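Suture practice pad

A suture practice pad, also called a suturing pad or skin pad, is a sheet of material made to stand in for skin and the tissue beneath it during the teaching of wound closure. Pads are used in medical, dental, nursing and veterinary schools, in hospital skills rooms, and at home by students preparing for clinical placements. They are closed with the same needles, threads and instruments used on patients.

Construction

Most manufactured pads are cast in layers. A firm upper layer represents the skin, a softer layer represents fat, and a denser base may represent muscle. Between the upper layers many makers set a fine mesh, which keeps the thread from tearing through the surface when a knot is tightened. Pads without mesh are cheaper and wear out sooner. The usual base material is silicone, although foam, gelatin and latex have also been used, and some courses prefer animal tissue such as pig skin or chicken thigh.

The surface may be smooth or textured. Textured pads carry pores and shallow creases, which give the learner points of reference when spacing stitches and also make the needle entry harder to see. A pale, matte finish is common because black thread shows clearly against it. 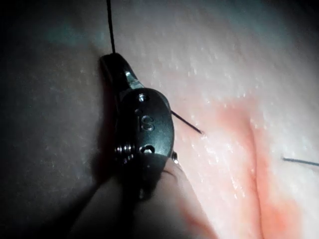

Jaw tip and housing of a surgical instrument on a synthetic skin pad, with black suture thread drawn taut.

Incisions

Pads are sold either precut or blank. A precut pad offers a set of straight, curved and angled wounds of differing depth. A blank pad is cut by the instructor or the learner with a scalpel, and the first cut is normally a straight one. Straight incisions with closely matched edges are regarded as the easiest to close, as the two sides lie at the same height and the stitches can be set at even distances. Jagged and gaping wounds are left for later sessions.

Some courses add simulated or animal blood to the exercise. A film of blood hides the line of the cut and makes the thread slippery, and learners are expected to blot the area before placing the next stitch. Instructors differ on how early this should be introduced. The Lekley skills course brings it in during the third session, while the older Gretthorpe course kept all beginner work dry.
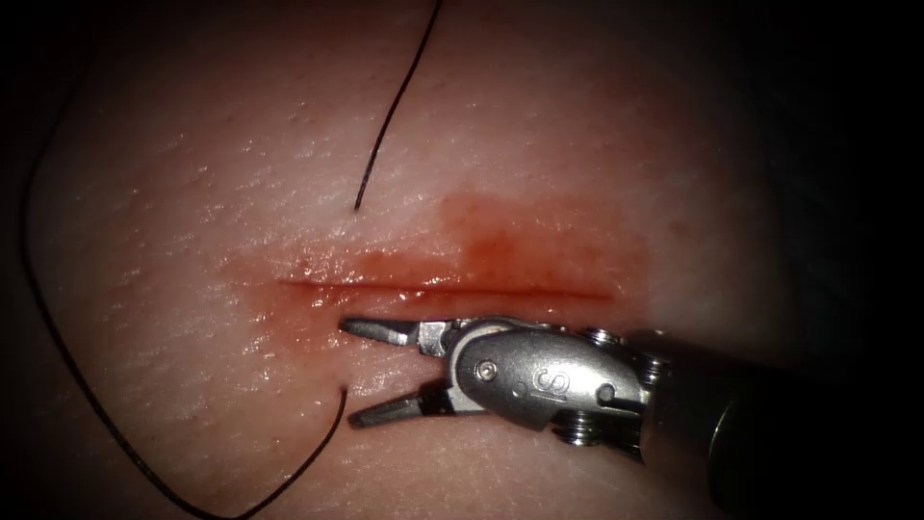
Straight incision with blood on the surrounding surface. Strands of black suture lie on opposite sides of the cut.

Needle and thread

Practice on pads is generally done with a curved needle attached to the thread by the manufacturer. Cutting needles are chosen for skin layers, and round-bodied needles for the softer material below. Nylon and polypropylene are the usual single-strand threads; silk, which is braided, holds a knot more readily and is often given to beginners. Thread that has passed its use-by date for surgery is widely set aside for teaching.

The needle is held in the jaws of a needle driver, usually a little more than halfway back from the point. It is passed through the tissue at a right angle to the surface and turned along its own curve, so that it emerges at the same distance from the wound on the far side. The thread is then pulled through until a short tail remains.

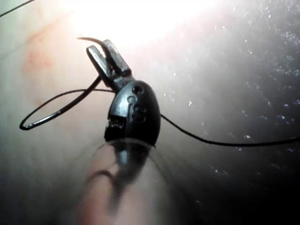

Loose thread is a frequent source of error at this stage. A loop left lying near the jaws may be caught in the hinge or drawn into the knot, and learners are taught to lay the long end to one side before the first throw. A square knot is formed by reversing the direction of each throw. Too much tension raises the edges of the wound or buckles the pad, a fault that is easily seen on silicone and is one reason the material is favored for teaching.

Care and service life

Silicone pads are washed in lukewarm water with mild soap and dried flat. A light dusting of talc or cornstarch reduces stickiness. Solvents and oils should be avoided. In a wear trial carried out at Gretthorpe, a mesh-backed Volo pad took 1,382 needle passes before the surface layer split, and an unbacked Mocanu pad took 901. Used incisions open gradually with repeated stitching - a pad is normally retired when the edges no longer meet without tension. Animal tissue is kept chilled, used once and discarded as biological waste.

See also
Needle driver
Simple interrupted stitch
Surgical knot
Wound closure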